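Skuvby Patchwork Placemat, set of 2
Item 283
Sold by Rasgate Table & Kitchen

We've been waiting for this one since February, when Nusrat Rind brought the first color proofs into the shop and spread them all over the packing counter. Skuvby has done plain placemats for years (good ones, we still carry them), but this is the first patchwork print in the line, and we love it!

The print is a rectangle of blocks in orange, red, cream, navy and gray, with striped and dashed sections mixed in. Down the left side runs a dark brown band, and right next to it a cream one with little colored dashes. It's a busy design, no question, and it still works under a plain white plate – the plate covers the middle and the color comes out all the way around it.
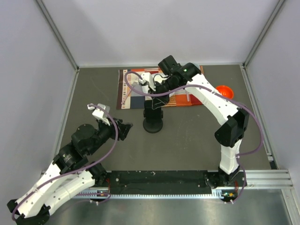
Skuvby Patchwork with a white plate and pink-handled fork and knife. The orange bowl sits off to the right.

A bowl in orange is the pairing we keep coming back to. Put it right on the table next to the mat and it picks up the orange in the print. Danish Paracha tried navy napkins with it, folded in thirds under the fork, and that was a close second. If your dishes already have a strong pattern, we'd point you to the plain Skuvby mats, which come in the same size.

Details
Shape: rectangle
Short side: 300 mm
Weight: 157 g each
Fabric: cotton, printed on one side, plain cream back
Edges: turned and stitched
Sold as: set of 2, same print on both
Design: Nusrat Rind for Skuvby

Care
Machine wash cold with similar colors. Lay flat to dry and iron on the back while it's still a little damp. Tomato sauce comes out best if you rinse it right away with cool water. No bleach, please, and skip the dryer – the corners tend to curl, and then you'll be ironing twice.

What goes with it
The light cotton lies nicely on a dark table, and a darker surface makes the cream and yellow parts of the print stand out. We also like it on a small table where a full tablecloth would be too much. Two mats facing each other, a bowl of fruit between them, and breakfast looks like you planned it. 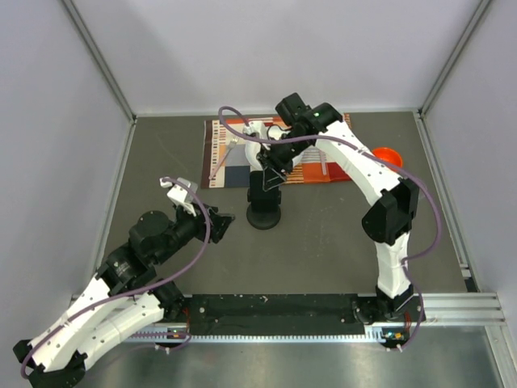

Things laid out toward the back of the gray tabletop, against pale walls.

For flatware, have a look at the Emance range. The handles are slim, they come in several soft colors, and you can buy single pieces if you only need to replace a fork. White plates in two sizes are on the Paracha dinnerware page. Plates, bowls and flatware are sold separately from the placemats.

Ordering
The mats are in stock and ship folded once in a flat paper sleeve. The fold line irons out easily. If you need six or eight matching mats, put them all in one order and add a note, and Tanko Chukwu will pull them from the same print batch. The reds can vary slightly between batches.

Unused sets can come back to us in their sleeve for an exchange or refund. Questions about color or fit for your table go to Rommel Cruzado at the shop desk, who is happy to mail you a small swatch.

Page updated Sep 15, 2023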